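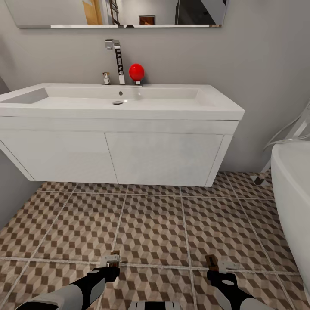

Planner puts the pregrasp pose inside the countertop (sim bathroom, two arms)

Posted by flirkus_fan

Hi all! I'm running the Plalik planner on a two-arm robot in a simulated bathroom and the red ball at the back of the vanity is driving me nuts. Perception finds it fine, but the pregrasp lands inside the white slab and the planner quits after 600 samples. Bumped it to 1000, same thing. Is my collision mesh bad?

The toilet task in the same room gives me grief too. The lid is up and both grippers are down by the front of the seat, yet the planner still reports the lid as closed.

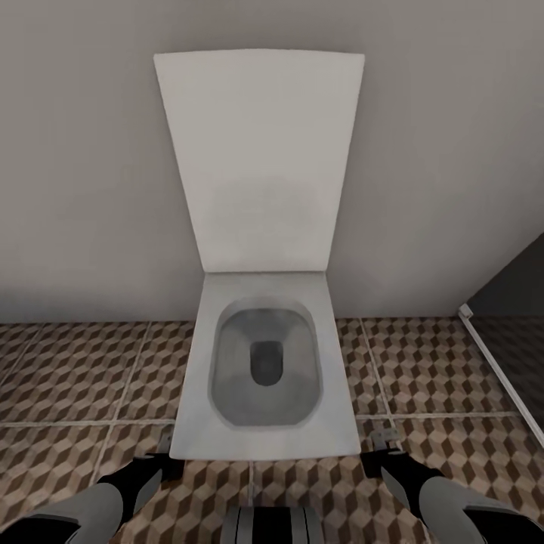 2 replies

peixoto_user

Sampling more won't help. Check whether your basin got imported as one convex hull! Mine did, and the whole sink turned into a solid block. Run convex decomposition on the counter, then draw the collision geometry over the render. For the lid, I'd bet your planning scene reads the joint once at load and never again (Urus did that to me until build 2886). Subscribe to joint states and refresh before each plan.

gripperguy2585

had the same thing, restarted and it went away. maybe try a smaller padding value?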